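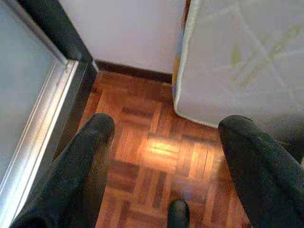

Parquet and framed glass at the Divow flats on a Friday morning.

Spare beds, sunny mornings: the Divow guest rooms are nearly ready

I spent Friday morning up at the Divow flats, where the guest rooms are getting their end-of-summer turnaround, and I came home wanting to redo my own bedroom (again!). If you missed it in the last newsletter, the Abbasi building is lending out furnished rooms to families who come to town to be near somebody at the hospital. The first guests are due before August is out, and there are 254 names on the waiting list.

I'll start with the floors, as I'm a sucker for old parquet. It's the basket-weave kind, little slats running one way and then the other, and the color is that warm orangey red you hardly ever see in new places. Some slats are lighter than the ones next to them, and I hope they leave it that way. The sanding quote came in at 500 a room, so I suspect they will.

Solange Sales has been running the bedding side of things, and she has firm opinions about it. White fitted sheets on every bed, no exceptions, and then anything goes on top. "A kid who's been in a waiting room all day wants to see a cartoon on the bed," she told me, and I wasn't about to argue. Most of the blankets came through the Tadness swap shelf, which took in 106 pieces over the summer. I saw stripes, I saw plaid, I saw one crocheted thing that must weigh as much as my dog.

My favorite was a pink one with white cartoon cats and brown bears all over it, plus a couple of red hearts. It was still in a heap when I looked in, with two big red cushions leaning together beside it and the sun pouring over the other side of the bed. I could've happily climbed in with a book.
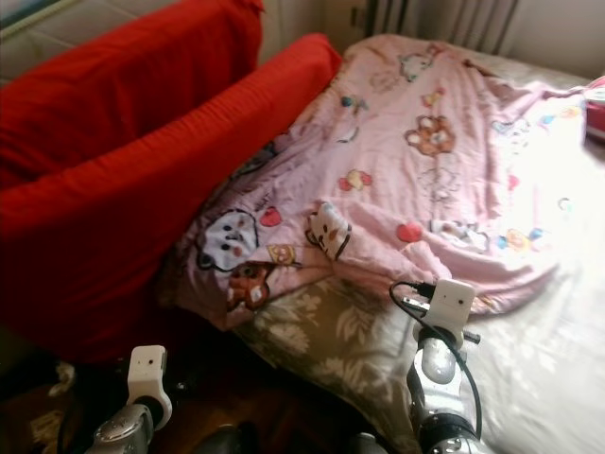 What's still needed

Solange says they're fine for blankets now (please, no more blankets!) but short on twin fitted sheets, white only, and on pillowcases in any color you like. Bedside lamps are welcome too, as long as the cord is in good shape. You can leave things at the Dostumura shop during opening hours, in a bag with your name on it so she can send a thank-you note.

There are also 2 rooms with no curtains yet, and the morning light in there is no joke. If you can sew a straight hem, leave your number at the shop counter and Solange will call you with the measurements.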